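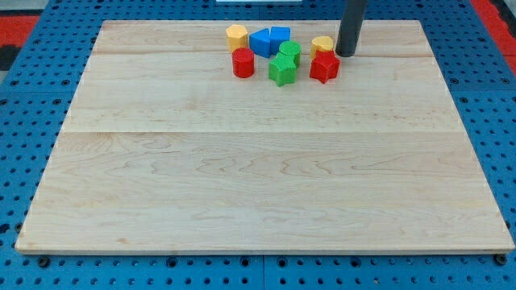

Photo: Sebastian Preda, Skurnent lab, Villalba

Week 2 notes: pushing blocks around, and how we know if we got any better at it

Hi all! These are the notes I promised, cleaned up a bit from my scribbles on the slides. If something disagrees with what I said in class, trust the notes (I fixed a sign error on the way home).

So, the setup first. We have an arm with a plain rod on the end, a flat board, and eight blocks: stars, cylinders, a couple of prisms and a cube-like one, in red, yellow, green and blue. The rod can't pick anything up. All it can do is push, and I love this task for exactly that reason, because pushing looks so easy until you try to write down what happens. A cylinder standing on end slides one way, a star catches on its points and turns, and once the blocks are bunched up near the far edge you can hardly touch one without touching its neighbor.

What we want is a policy that takes in the camera view plus a short instruction ("push the red star to the green cylinder") and gives back a small move of the rod tip in x and y. Height stays fixed. That's the whole action, two numbers, and I'd like you to keep it that way in your own code even if you're tempted to add a third.

Training is plain behavior cloning. A person drives the rod, we record what they saw and what they did, and the network learns to copy it. The Rerkedthorpe set has 300 episodes, and people wrote the instructions afterward by watching the recordings. I really like that trick! One long messy session gives you lots of short labeled pieces, and the driver never has to stop and read a prompt.

Now the result we argued over. The cloned policy got 70 percent of the short pushes when the blocks started spread out. Start them in a cluster and it fell to 12 percent. Same weights, same blocks. My guess is that the drivers mostly kept things apart, so the network rarely saw how to work one block free of a group. Somebody in the back row said it could be the camera view instead (blocks hiding each other), and I can't rule that out yet.

For next time, read the Caltberg handout up to the part on noise, and sketch a test that would tell those two explanations apart. Half a page is plenty. Say what you'd hold fixed, what you'd change, and which number you'd look at first. Bring it on paper, please, my inbox is a disaster.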